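Ribbed fingers versus flat ones, part two

A few of you asked how I was getting on with the soft fingers after my moan in August, so this is the follow-up, and it's a longer one because I got carried away. Put the kettle on.

Quick catch-up for anyone who missed the first bit. I've had two sets of fingers for my hand-held gripper for a while now. The Druvent ones are hard, flat and thin, and they came with the handle. The Petridis ones are the squashy ribbed sort that fold round whatever you squeeze, and I bought those with my own money after Carolina Morais wouldn't stop going on about hers. She was right, which is annoying, but more on that in a minute.

What I wanted to know was pretty simple. If I walk about my room picking up everyday stuff with each set, which one makes me swear less? I know there are proper ways of measuring this. Gonçalo Rocha sent me a very long message about load cells and I did read it (most of it!), but I don't own a load cell and I do own a lot of clutter.

Fitting first. The Druvent fingers go on in no time, screws in, done. The Petridis set took me most of an evening, partly because the plates didn't quite want to line up and partly because I dropped a screw behind the bed and had to move the whole mattress. If you're doing it yourself, start all the screws loosely before you tighten any of them. I tightened one side fully, got very smug, and then found the other side wouldn't close straight. Off it all came again.

Once they were on, though, what a difference. Flat fingers are brilliant on boxes and anything with square sides, and I'd still pick them for a charger or a pack of cards. But give them a drinks bottle and you have to come in dead level, or it swivels as you lift and you end up with it pointing at the ceiling lamp. The ribbed ones forgive you. I came in wonky over and over, and they just sort of hugged the thing.

The price is a bit painful. Mine were 436 euros for the pair with the plates, and the Druvent spares are 400, so there's not much in it, but neither is what I'd call pocket money. Domidside do a cheaper copy that Gonçalo swears by. I had a go with his one Friday and found it stiffer, a bit like squeezing a garden hose. Fine for a mug. Not so lovely for anything with thin plastic walls, where I could feel it wanting to crumple.

Then there's the camera, which I'd not thought about at all until I swapped fingers. The wide lens sees both fingers the whole time, and with the thin flat pair you hardly notice them. The ribbed pair take up a lot more of the view when they open out. I like a bright colour for this, as it happens. I can find my fingertips at a glance even when the desk behind is a jumble, and the desk behind is always a jumble.

Bottles and the open fingers, all at the desk: 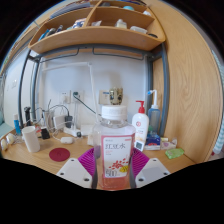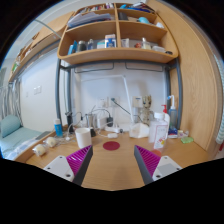
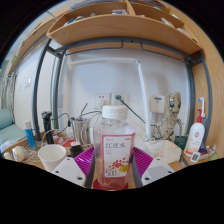
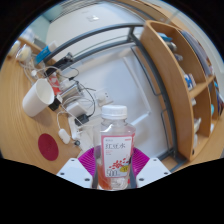 The other thing I've been fiddling with is Closer, the little program that turns the handle's squeeze into a number you can look at afterwards. It has 4 levels of smoothing and I've tried the lot. Level one is so jumpy that my own pulse seems to be in there, and level four is so smooth that a quick grab looks like a lazy one. I've settled on two. Carolina uses three and says I'm being fussy, but she has steadier hands than me and always has done.

Does the smoothing matter more than the fingers? For round things, no, I don't think so. I can set Closer however I like and the flat fingers still want that dead level approach. For small light things it matters quite a lot, because with the soft pair I squeeze harder than I need to and don't notice until I see the line shoot up. I suspect that's a habit I picked up from the Druvent set, where you really do have to clamp down.

A couple of moans, to be fair to everybody. The ridges on the Petridis fingers collect fluff like you wouldn't believe, and I've ended up cleaning them with an old toothbrush. They're also hopeless at getting something thin off a flat surface. I spent ages chasing a bank card round the desk before I gave up and used my actual hand, like a normal person. And the instructions are one folded sheet with a drawing that I'm fairly sure shows a different model.

So the ribbed ones are staying on for now. I've promised Gonçalo I'll borrow his Domidside pair again for a whole week and give them a proper chance, and Carolina wants me to try hers with the softer pads she's been cutting out of an old yoga mat. If anyone has a good way of picking up flat cards with squashy fingers, please stick it in the comments, I'd love to hear it.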